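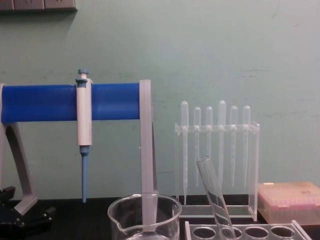

Ramine bench handling: progress report
To: Gwenllian Meredith, Tralska
From: Frøydis Halvorsen, Ruruvport
August 13, 2023

Where we are
In February we promised you demonstrations of a person driving the arms through small glassware jobs by remote control. We now have 144 that we would show to a stranger. A further 40 are on disk and will stay there. Most of those are my own early attempts, and they document my learning curve very thoroughly.

What we are teaching
The current task is the test tube and the beaker. The operator closes the gripper on the upper part of the tube, carries it upright and lowers the bottom end into the beaker. A person does this while thinking about lunch. Through the remote controls it takes full attention and a certain amount of muttering — our operators have asked that the audio not be kept, and it won't be.

We dropped the idea of starting every run from the same tidy layout. The tube now begins at a different lean each time, and the beaker moves a little between runs.
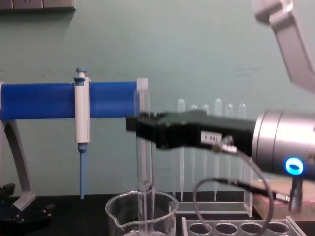 What went wrong
Glass is hard to see on video, and clear glass next to clear plastic is worse. Operators kept closing the gripper short of the tube, with great confidence. Cisneros changed the control software so that small hand movements stay small near the bench, and the misses dropped. We also lost 2 weeks to a calibration fault that I would prefer to discuss by phone.

Money
On budget, apart from glassware. Please see the line marked "glassware."

Next
We have four operators trained and would like to keep them all through the next phase, which adds the micropipette. I expect it to be slow. A draft schedule will follow once Cisneros has agreed to it, or at least read it.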